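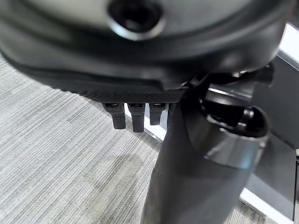
Fig. 1. Glossy black housing, pale gray-green face plate, dark raised rim.

Week 6: Does a shiny finish sell?

Reading for Friday: the Bernden shopper survey, all of it, including the appendix.

The usual claim is that people take gloss as a sign of quality and will pay more for it. You will find this in most marketing textbooks, usually with no source. Treat it as a guess until someone shows you the numbers.

The Bernden survey is the one everybody cites. It asked 1,129 shoppers to rate two kettles, one matte and one gloss, and the gloss one won. Fine. But the shoppers saw photos on a screen, and they never had to spend a cent. Liking a photo of a kettle is cheap.

Flulmont, a maker of kitchen goods, later put both finishes on real shelves in 15 stores. It sold 833 kettles and says gloss did better. Look at the store notes, though. In most stores the gloss model sat at eye level and the matte one sat near the floor. I don't see how you pull those two effects apart, and the report doesn't try.

The Ots study is small (32 people) but more careful. People handled the kettles for a week at home. By the end, fingerprints came up more often than looks did. I wouldn't build a theory on 32 people either.

Before class, write half a page on this: what would the Flulmont test need to change before you believed it? "A bigger sample" will not get you full credit.

Tetis packaging case moved to next week.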